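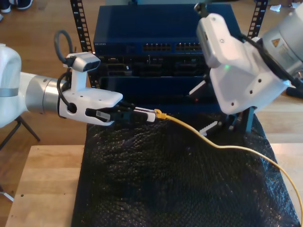
Yellow Ethernet patch lead, with a navy switch racked up behind.

Category: Leads & Cabling > Network > Patch leads

Puvora Yellow Patch Lead

We have been selling patch leads from our shop in Lonanville for longer than I care to admit, and if there is one that people come back for again and again it is the yellow one. I do understand why! A rack fills up faster than you expect, everything in it is navy or black or grey, and when the phone rings and someone wants to know which lead goes to the upstairs office, it is a great comfort to be able to say "the yellow one" and have them find it.

The Puvora lead has an RJ45 plug at each end, with a matching yellow boot moulded over it so the little clip doesn't snap off when you pull the lead back through a bundle (we have all done it). The cable itself is soft and lies down nicely, so you can bring it out of a switch and round to the side of the rack without it springing back at you. Please don't bend it tightly just behind the plug, though – a gentle curve is all it wants.

It fits any ordinary RJ45 port: switches, patch panels, wall sockets, printers, the back of the telly. If the plug is going into a housing or a coupler, push until you feel it click, then give it the smallest of tugs to be sure.

Lengths

The standard lead is 500 mm, which suits two units stacked one above the other, and there is a longer one at 990 mm for going across to the next rack or down to a shelf. If you are between the two, take the longer. Inês Cunha, who makes up our orders, can also put together a bag of 4 in mixed lengths if you leave her a note at the checkout.

What else you might want

Most people fitting out a small rack for the first time order the Proslow cable ties at the same time, the soft sort that open again. We also keep perforated rack rails in black, and cage nuts by the bag – do order a few spare, they roll under things. Rails are sold in pairs and come without screws.

Ordering and returns

Order before noon and it will normally go out the same afternoon. Leads can come back to us within the month as long as they are still in the bag, and if one turns up faulty, just ring and ask for Florêncio, who will put another in the post and won't make a fuss.

Stock code: PV 213 Y

Page last updated: July

Figueiredo Network Supplies, Lonanville | Contact us | Copyright Figueiredo | Back to top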